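Willside Paper Mill Open Day — a long way to go for a sheet of paper, and worth every mile

Posted 7/12/19

I have wanted to get inside the Willside mill ever since I bought my first pad of their cotton paper, so when my friend Aarti Kashyap forwarded me the notice for the summer open day I said yes before I had even looked up where it was. It is a good long drive up the valley from Branasden, mostly behind logging trucks, and I would do it again tomorrow!

They take visitors through in groups of 16, and ours was led by Jhair Cuervo, who has been making paper there for 23 years and still gets excited about a good batch of pulp. He started us in the rag room. The mill buys cotton offcuts from shirt makers, and they come in big bales that smell like a new bedsheet. Every bale gets sorted by hand for buttons, elastic and anything with polyester in it. One bad sock, he told us, can put blue specks through a whole day of white paper. (They sell the specked sheets in the shop as seconds. I bought ten.)

Next came the beater, a long oval tub with a heavy roller at one end that pounds the cotton until it turns into something like thin oatmeal. You have to shout to be heard in there. Jhair let us put our hands in the finished pulp, and it was much softer than I expected and very cold. The water comes off the hill through a stone channel, the same one the first owners dug, and it goes back out through settling ponds that the ducks have taken over.
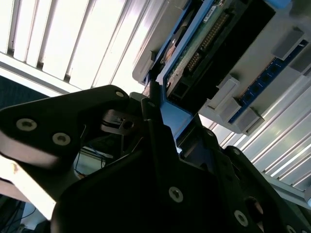 What I really came for was the vat room. A vatman dips the mold, gives it a shake left to right and front to back, and there is a sheet. It takes a few seconds and looks like nothing at all. Then they let us try. My first one had a hole in the middle, my second was thick as a pancake on one side, and my third was — well, it was paper! Aarti got a nearly perfect sheet on her first go and has mentioned it several times since.

The sheets are pressed between wool felts and then hung in the loft, which you reach by a steep stair with a rope for a handrail. I could have stayed up there all afternoon. There are wooden shutters all down both sides, and the crew opens and closes them depending on the wind. In December the drying can take three times as long, so most of the heavy watercolor stock is made between spring and fall.

There is a small museum room too, with a ledger open to a page from the early days and a watermark from 1561 that the mill has on loan. It shows a jug with a little crescent on top, and you have to hold your head at an angle to catch it.

Lunch was in the yard. The Zapata bakery stall had cheese pies and a plum cake that was gone by the time I went back for a second slice, so go early.

A few notes if you want to visit next year. Tickets are $19 and include the sheet you make, which they mail to you once it is dry. Wear shoes you don't mind getting wet. Parking is in the field across the bridge, and the Mollavlow bus stops right at the gate, but the last one back leaves before the shop closes.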